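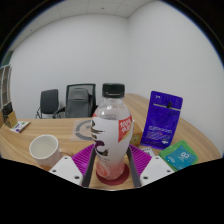

The pink drink, the red coaster and a white mug. Table day!

May already, and I finally dealt with the big table. I've been eating lunch on one corner of it for weeks (balancing a plate on a stack of Gudent catalogs, very elegant) and this morning I just got fed up and started moving things before I'd even had coffee.

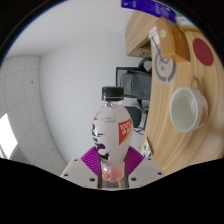
I've decided the drink is my treat for the summer. Costache, the little grocery by the bus stop, had them on the bottom shelf and I bought one purely for the label – I can't resist a bit of purple and black brushwork, never could. It has that red "100%" tag on it too, and the pink showing at the bottom is such a pretty color. I may keep the bottle for a flower stem or two.

Then I wiped the whole tabletop with the Drallura stuff, going along the grain like it says on the can. It smells of oranges and a little of gym. Eighteen minutes by the kitchen clock, and my shoulder is complaining already. I really should put something down under hot cups from now on, I say that every spring.
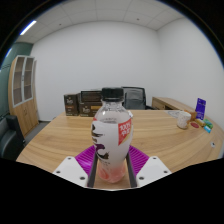

After lunch: what goes where

I had big plans for the boxes. Graritell charges 68 dollars for a shelf that would take them, plus delivery, and I had it in my cart twice and took it out twice. So they live on the table for now. The brown ones went toward the back left corner, next to the brochure I keep meaning to read.

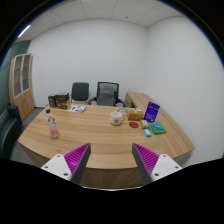 Breakfast things are what I care about most, so I wanted them somewhere I can reach half asleep. The mug with the orange-brown pattern is near the middle with the plate behind it, and the little red coaster is over to the right of it. I like it like that! The purple sign can stay up too, it cheers the place up. Tomorrow, the drawers, if my shoulder lets me. Need to buy more cloths.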